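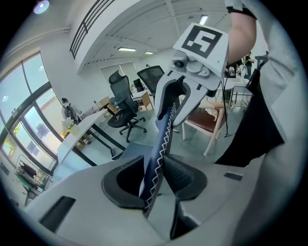 Hand-held gripper with marker tag above the jaw.

Ticket 1929
Subject: Worklist entries missing or late in Room 4
Product: Ovix worklist server
Site: Strazds Imaging, general radiography
Opened by: Adhiambo Minja
Assigned to: Valdis Vanags
Priority: Normal, raised to High
Status: Closed

Adhiambo Minja, 8:40 a.m.
Room 4 console does not show walk-in chest and extremity orders after check-in. Front desk confirms the orders are in the scheduling system with status Arrived. The same orders show up in the other rooms right away. Technologists in Room 4 have been typing in demographics by hand, and two of those exams are now sitting in the unmatched queue because the accession number was left blank. Please fix those two as well. Scheduled exams seem fine. It's the walk-ins.

Valdis Vanags, 9:05 a.m.
Both unmatched exams reconciled to the correct orders. Please ask the reading room to refresh before opening them.

Need the following from the Room 4 console:
Station AE title as shown under Service, Network
Worklist filter settings (modality, date range, station name)
Result of the connection test to the Ovix server
Please don't restart the console until I have these. A restart clears the query log.

Adhiambo Minja, 9:30 a.m.
Connection test passes. AE title matches the sheet taped inside the cabinet door. Filter is modality DX, date Today, station name blank. I pressed Refresh with a walk-in waiting and got the old list back with no error. The order showed up later without anyone touching anything, but by then the patient had been imaged in Room 2.

Valdis Vanags, 9:50 a.m.
Thanks. Server log shows that the manual refresh never reached us. No association was opened from Room 4 at the time you pressed the button. The connection test did reach us, so the network path and the AE title are good. Something between the console and the server is answering the query.

The only device in that position is the Trarko gateway, which Jatamix put in for the portable units in February. Room 4 should not be routed through it. Can you read me the worklist host address from the console? The connection test uses the storage destination by default and can pass with the wrong worklist host.

Adhiambo Minja, 10:15 a.m.
Worklist host is not the same as the storage host. It is the address on the label on the gateway. Room 2 has the same address in both fields.

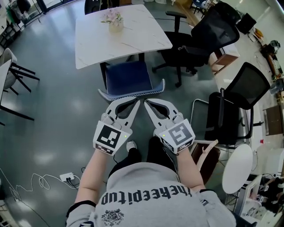
Two hand-held grippers, green indicator lights on.

Valdis Vanags, 10:25 a.m.
That confirms it. The gateway keeps a local copy of the worklist so the portables can work out of wireless range. It answers from that copy until the copy expires. The expiry is set to 300 seconds, and a refresh from the console does not force a new query. In addition, the gateway skips an update cycle when a portable is uploading, which pushes the delay to 15 minutes in the log from this morning. Scheduled exams are not affected in practice, as they are already in the copy when the patient arrives.

Change to make on the console, logged in as service user:
1. Close any open exam.
2. Go to Service, Network, Worklist.
3. Replace the host address with the Ovix server address. Leave port and AE title alone.
4. Save, then restart the acquisition software. The query log is exported, so a restart is fine now.
5. Run a worklist query and send me the time.

Adhiambo Minja, 11:10 a.m.
Step 3 would not save. Message was "Called AE title not permitted." Put the old address back so we could keep working.

Valdis Vanags, 11:20 a.m.
My omission. The called AE title in that field belongs to the gateway. It has to be changed to the Ovix title together with the host. The calling title, meaning the console's own, stays as it is. I have also checked the permitted list on the server and Room 4 is still on it from before.

Adhiambo Minja, 11:45 a.m.
Saved this time. Software restarted. Ran a query at 11:42 and the list came back with a walk-in knee that had just been checked in. Selected it, accession number filled in on its own. Image went to the archive and matched.

Valdis Vanags, 11:55 a.m.
Query at 11:42 seen on the server, direct from the console. Asked Jatamix for the work order from the gateway installation. Will keep the ticket open through the evening shift.

Valdis Vanags, 7:30 p.m.
No new unmatched exams from Room 4. Jatamix replied that the worklist host was changed while they were testing the gateway and was not set back. The portables remain on the gateway with the expiry unchanged. A request to let a manual refresh bypass the local copy has been logged separately against Trarko.

Resolution: Worklist host and called AE title on the Room 4 console corrected. Configuration sheet updated to list the worklist host and the storage host on separate lines.

Adhiambo Minja, 7:50 p.m.
OK to close. New sheet is in the cabinet.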